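Re: [household-list] Winter stuff, what goes in bags and what doesn't
Edgars Kuusk
Aug 26, 2000
Reading time: 2 min

> Edgars, you said in June you'd get to the bedroom. Did you? I have the
> same problem, dark jackets and trousers everywhere and one closet. Do you
> bag everything or just the coats? And what do you do with the bedding
> in the meantime, mine ends up on the floor.
>
> Kazlauskienė

Quick one, have to be out the door soon.

Yes, finally got to it. Took 3 evenings, should have been one. Everything dark goes on the bed in one heap first, then sort. Don't try sorting in the closet, you only move things from shelf to shelf. I did that for 4 years.

Trousers: fold, stack, shelf. No bag. Jackets: bag, but only plain plastic ones and not tied too tight. The fancy zip kind from Gandel split on me at the seam, 7 of them, wouldn't buy again. Paid around 420 for the lot, back in the old apartment. Never mind.

Bedding. White things stay well away from the dark pile, the lint is terrible. Leave the matress cover on while you work, the rose one in our case, it washes easy. Sheets I shake out from the corner and fold last, when the clothes are gone. 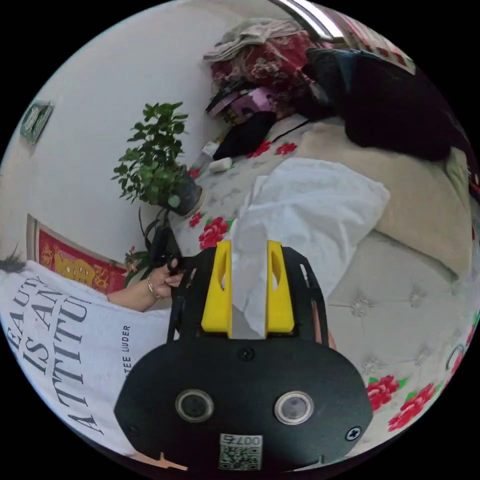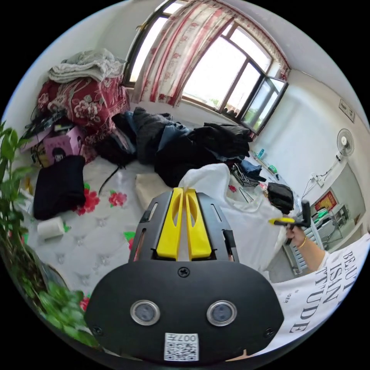 White cloth in the first, dark pile and a plastic bag in the second. Same bed.

Other things before I forget:

- keep a roll of paper handy, shelves are always dustier than you think
- navy and black in separate stacks or you'll be holding trousers up to the window all winter
- pillows can stay at the headboard, they don't get in the way much

Somebody on here asked about the cedar blocks from Groraswood. Tried them, smell is gone in a season, sand them a bit and it comes back. Gilusach has the same sort of thing but smaller. I'd take the bigger ones.

Still have the hall closet to do, boots mostly. Will write when its done. If anyone has spare hangers, the wide ones for coats, I'll take them.

Edgars

Contact the list owner | © 2000 household-list | Back to top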